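Unit 9 handout: evaluating a home robot arm service
Case: the Trorance table-service plan

Bring this printed or on a laptop, we'll mark it up together. Slides go up after class, same folder as the January ones.

What's on offer

Trorance sells a monthly plan, no purchase of the arm. You rent the hardware, they push skills to it. The skill we care about is cutlery: pick up, carry, lay down or put back in a holder. There's a plates skill too, we skip it, different grip problem entirely.

Base plan is 323 a month, one arm, one two-finger gripper, phone support. Setup visit is extra. Minimum term 3 months. Read the part on "skill availability" twice, wording is slippery. A skill can be withdrawn with 21 days notice and the monthly price stays the same. Would you sign that? Write down why or why not before we discuss.

Two rivals for comparison, both in your reading packet:
Clivia - buy outright, no skills included, you program it yourself
Pritari - rental like Trorance, but remote operator on call during the day

Why cutlery is hard

Thin, shiny, curved. Depth sensors dislike shiny. A fork lying flat on a table gives the fingers almost nothing to get under. Handles are all different widths even within one set. And poeple don't hand over one fork at a time, they leave a handful. So the real test is the bundle: several pieces, one grip, nothing sliding out.

Pinch force is the trade-off. Too light and the middle piece slips. Too hard and pieces rotate against each other, handles fan out, now the bundle is wider than whatever you want to put it in. Flat fingers make this worse, soft pads help some. Ask any vendor what the pads are made of and what a replacement costs. Trorance's quote didn't list pads at all, had to ask.

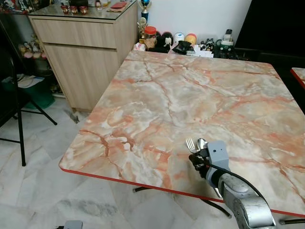
Đồng
Course instructor, Service Robotics in the Home
Handout revised May 2, 2026

Fork and spoon together in the black fingers, fork tines up. Look at where the handle hangs, below the fingers and at an angle. That matters for placing. If the next step is "drop in a holder", which end goes first? If the next step is "lay flat on the table", how far does the wrist need to turn, and does the handle clear the edge? Sketch it, stick figures fine.

Also look at the cable. It loops out from the gripper housing and back along the arm. External cable = something to snag. Not a dealbreaker but goes on the checklist.

And the background: a trophy, a jar with a red lid, a phone on its base, a little cat figurine. Normal house. Vendor demos love a bare white table. Patterned tabletop like this one, with veins and dark cracks running through it, is a fair thing to ask for in a demo. Can the vision tell a handle from a vein? Ask to see it, don't take the brochure's word.

Scoring sheet (use for all three vendors)

Grip: single piece, bundle, mixed bundle
Place: flat, upright in holder, into a drawer
Surface: plain, patterned, glossy
Clutter: what happens when stuff is near the table edge
Recovery: drops a spoon, then what? stops, retries, calls someone
Cost: first year total, all visits and spare parts in
Exit: who picks up the arm, who pays shipping

Score 0 to 4 each line. No half points, I mean it this time. Leave blank if the vendor gives no info, blank is not zero.

Notes on the numbers

Trorance brochure claims 46 pieces moved per session. Per session of what length? Not stated. Single pieces or bundles? Not stated. A retry counted as a sucess or a fail? Guess. Treat it as a question to send them, don't put it in your table as a result.

For next time

Fill in the sheet for Trorance and one other, your choice
One page max on the contract terms, focus on withdrawl of skills
Three questions you'd email the vendor, worded so they can't answer with yes or no

Groups same as before. If your partner dropped, tell me and I'll shuffle. Packet pages for Clivia got scanned upside down, fixed copy is in the folder.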